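Minutes of the October Meeting
Brekska Makers and Neighbors Club

Meeting opened at 7 p.m. on Friday in the upstairs room at Tarar Hall. Joaquín Carrasco in the chair, Gervasio Insaurralde taking the minutes (with apologies in advance for his habit of writing everything down).

1. Minutes of the last meeting
Read and approved, with one correction: the soldering evening was led by both of the Tarar sisters' nephews, and the younger one had been left out. Gervasio has said sorry to him in person.

2. Our visit to the Ranen open day
Most of the evening went on this, and quite rightly, as so many of us had been looking forward to it since the spring. Joaquín thanked everyone who came along and especially those who offered seats in their cars. We arrived a little later than planned on account of the bridge works, but our hosts at Ranen had kept the coffee warm and could not have been kinder about it.

The morning was a talk on how the two-armed robot is taught its tasks in simulation before anybody lets it near real furniture. Several members admitted they had expected the talk to go over their heads, and were pleased to find that it was given in plain words, with plenty of stops for questions. We then moved next door, where the simulation was up on the big screen and the young engineer at the desk talked us through picking things up and carrying them about a room.
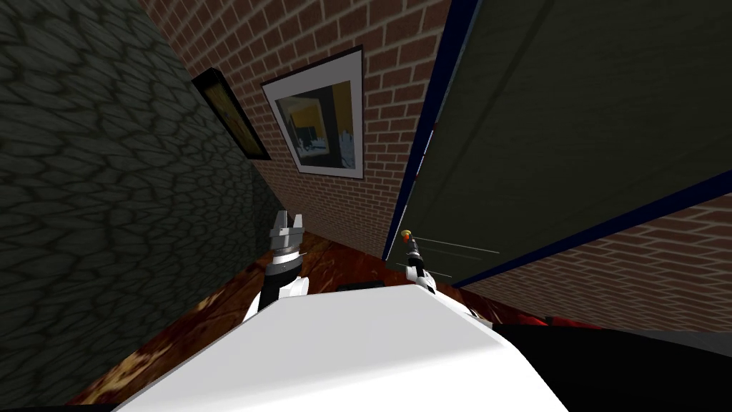

Members had a great many thoughts on this part of the day. Joaquín said he could happily have stayed at the screen until closing time, and that he had been very taken with the brick walls and the pictures hung on them, which made it feel like somebody's den. Gervasio asked our hosts why a small ball makes a good practice object, and was told that it shows up a careless grip very quickly. There was a friendly disagreement on the drive home over whether an arm with two fingers can ever be as handy as a person with five, and the minutes record that it was not settled.

A question was raised about how well the lessons carry over from the computer to the real machine. Our hosts had been frank that this is the hard part, and that floors, lighting and the weight of things all cause trouble. Members appreciated hearing this said openly.

Those who stayed for the afternoon also got the tour of the workshop and a very good plate of sandwiches. It was agreed that a thank-you card should be sent, signed by everyone who went. Joaquín has the card and it will be on the side table by the tea urn. Please do sign it before you leave.

3. A demonstration evening of our own
Ranen has kindly offered to send two of its staff to us with a laptop and a projector, so that members who missed the open day can see the simulation for themselves. Warmly welcomed. It was felt that 4 p.m. would suit families with school-age children better than our usual hour. Gervasio to write to Ranen and ask which afternoons are possible.

4. Money
The balance stands at $2,395. Joaquín proposed that we keep $2,000 of it aside for the new workbenches, as agreed last year, and use what we need of the remainder for hall rental and refreshments for the demonstration. Agreed by all present.

5. Any other business
The Stiltivau kit is still missing its lid and one screwdriver. If you have borrowed either, just leave it on the shelf.
The heating in the upstairs room was discussed again, at some length. Gervasio to speak to the hall office.

Meeting closed at 8:45 p.m., followed by tea and the last of the plum cake.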